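Vikik hockey is going back on the ice. Thread for everyone who has been asking, on the team page and by text and in the grocery store parking lot.

August 25, 2020: the rink at Ovska confirmed our slot this morning. Same late start as last season. The early slot went to Gál again.

Short version of where we left off. In March we were up a goal on Gál going into the third of the semifinal when the rest of the schedule got called off. Officially that game did not happen. The league has thrown it out along with everyone's playoff results.

I know how people feel about that. I asked if we could finish the third period as a one-off before the season starts and was told no. I asked again in writing and was told no in writing.

Regular season stats from last year do stand. If you were chasing a number, you still have it.

Now the new rules. Come dressed. The locker rooms at Ovska are closed except for putting skates on, and they want us in and out of there quickly. Goalies can have the hallway by the skate sharpener.

No showers. Bring a towel and a dry shirt and sit on something in your car.

Masks on until you step on the ice and back on when you step off. The league is not asking for them during play right now. If that changes I will post it here.

Full 60 minutes on the ice, warmup included. The Zamboni goes out when the clock says so, whatever the score is. We lost time last year by standing around at the bench door, so please be ready to go.

Bench is limited. If you are on the sub list, do not just turn up with your bag and hope. I need to have your name in by the night before or they will not let you through the door.

No spectators for now. That includes kids. Mine are not happy about it either.
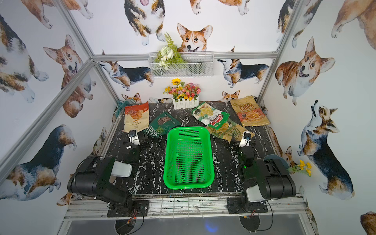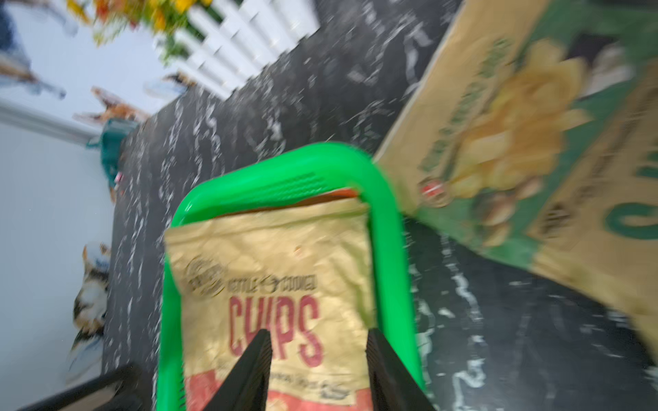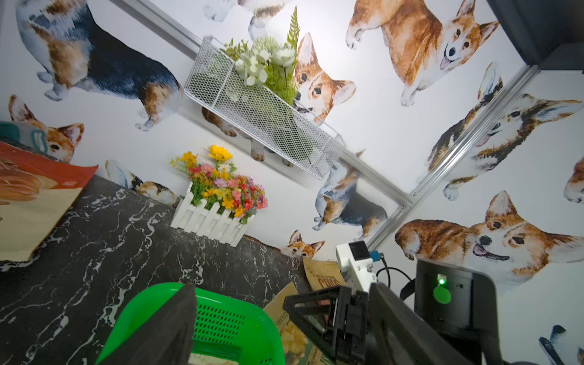
Money. We still had credit at the rink from the ice we did not use in March. Ovska has applied all of it to this season, which I was not expecting. After that credit the team owes almost $2,000 for the first half.

Split across the full roster that is less than last fall. I will send everyone their share by text. Please pay before the first skate. I covered three people last year and one of them paid me back in pucks.

Jerseys. Brosex is sponsoring us again. They asked for the logo to go on the shoulder this time and I said fine. The color stays the same, so you do not need new socks.

If you have last year's jersey and it is in decent shape, keep wearing it. Brosex is only paying for replacements. The one with the sleeve torn off at the elbow counts as a replacement.

Roster. We lost 2 defensemen over the summer. One moved away and one has a knee that is done. We have one coming in who played in the morning group, left shot, skates well, does not talk much. I would still like another.

If you know a defenseman who can make a first pass and get home after a late game, send them to me. I don't care if they can shoot.

We are set in goal. Same as before. He had his pads restrapped and says he has been doing his stretches.

Lines. I would like to start with what we had in March and see how everybody's legs are. The second line was carrying us by then and I don't want to break it up over something that happened on paper.

The power play is another matter. We scored 2 power play goals all season. One went in off a Gál skate. I want somebody standing in front of the net this year, and I want the rest of us to shoot at him.

Fitness. Most of us have not skated since winter. The outdoor roller rink has been open and a few of us have been going in the evenings. It helps with wind. It does not help with stopping, so be careful your first time back on ice.

Check your gear now. My helmet foam had gone hard and came off in pieces, and the hinge on my bag is rusted. Steel too, if you put your skates away wet. The sharpener at the rink has a sign up saying to expect a wait.

Schedule. The league has only put out the first half. We open against the team from the warehouse, then have a bye, then Gál. I have already been asked if that was on purpose. I don't think so. They used the old spreadsheet.

Handshake line is out. Tap sticks from your own blue line and go. Same goes for the pile on after a goal, which for us should be easy enough to follow.

Reply or text me with in, out, or sub. If I do not hear from you I will assume you are out and offer the spot to the list.

Dark jerseys for the first skate.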